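4.2 The bed as a work surface

In the interviews, most adults told us first that folding was done "at the table" or "in the laundry room." The diaries gave a different picture. Of the 272 folding sessions logged in the three towns (Clultside, Jarness and Gultthorpe), more than half took place on a bed, and in homes with a child under seven the bed was the usual place by a wide margin. The parents' bed was used more often than the child's. When we asked about the difference between the interview and the diary, the adults did not see a conflict. The table was where folding was supposed to happen, and the bed was where it happened when there was a full basket and other people wanted the table.

The reasons given were practical. A bed is the largest flat surface in most of the homes we visited. It is clean enough for clean clothes without being wiped first. It is also close to the closet or dresser, so finished piles do not have to be carried far. Several adults mentioned that they could leave a half-sorted load on the bed with the door closed and come back to it. Against this, the bed was described as too low. Back pain was mentioned in the interviews in all three towns, and people who folded on the bed often said that they did shirts standing up and small things sitting down on the edge of the mattress.

A soft surface also changes how the work is done. On a table, a shirt is laid flat, smoothed with the palm and folded in place. On a thick blanket or a comforter the garment sinks a little and the cloth below moves with the hand, so smoothing is less useful. Adults who worked on beds tended to fold in the air: they held the item by the shoulders or the waistband, let it hang, doubled it over and put it down only when the shape was nearly finished. This was most common with children's clothes, which are short enough to be handled at arm's length without touching the bed. Sheets and adult pants were laid out even by people who folded everything else in the air.

4.3 What is already on the bed

The bed was rarely cleared before folding began. Our coding sheet had a line for items present at the start of a session, and we had expected to use it for blankets and pillows only. After the February pilot in Landeg we added codes for toys, nightclothes, loose cloths and folded bedding, as these came up too often to be left under "other." Soft toys were the most frequent of the four. They were pushed toward the headboard along with the pillows, and the space in the middle and near the foot of the bed was used for the clothes.

This arrangement had some effect on the sorting. Things that had been on the bed before the session were treated as not part of the laundry, whether or not they were clean. A cloth lying under a toy was usually left there. In seven sessions an item of this kind was later picked up, smelled and either added to a pile or sent back to the basket, and in each case this was done at the end, after the piles had been made. We take this to mean that people sort by where a thing is found before they sort by what it is.

Folded bedding was a special case. A quilt folded at the head of the bed gave a second, slightly raised level, and some adults put finished piles on it to keep them apart from the clothes still to be done. Others avoided it for the same purpose, saying that the piles slid off. We did not find a pattern by town.

4.4 Recognizing children's garments

Once a load was on the bed, the adult had to decide whose each item was. For adult clothing this was done by size and type and took very little time. For children's clothing in homes with more than one child it was harder, since sizes were close together and many items had been handed down. The adults used three kinds of cue: the print, the wear on the cloth, and the label.

Print was the first cue in nearly every home. A garment with animal faces or other small motifs could be assigned from across the room, and adults often named the child when the first bit of the print came into view. Plain items were slower. Where two children owned the same print in different sizes, print was no help and the adult turned the garment to find the label in the seam or at the neck. Care labels were used this way even when they gave no size, because some families had written an initial on the back of them. Labels had been cut out of some garments for comfort, and these were the items most often put in the wrong drawer.

Prints also affected how the item was folded. Several adults folded so that a face or other large motif was on the outside, which made the piles easier for children to search by themselves. Others folded by habit and paid no attention to it. Figure 3 gives an instance of a garment with prints spread over most of the cloth, where some motif will be showing with almost any fold.

Figure 3. Peach-colored children's garment with printed cartoon animals, doubled over, with the care label hanging at the seam. Pillows, a folded quilt and plush toys are on the bed.
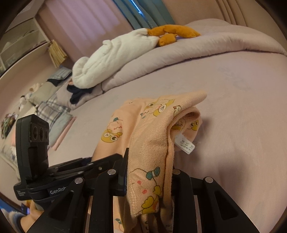

Garments with a single motif on the chest leave less choice. The adult has to fold the sleeves to the back and the hem up behind, and on a soft bed this usually meant turning the garment over twice. Adults who did this for one child tended to do it for all of them, including for plain shirts with no motif to show.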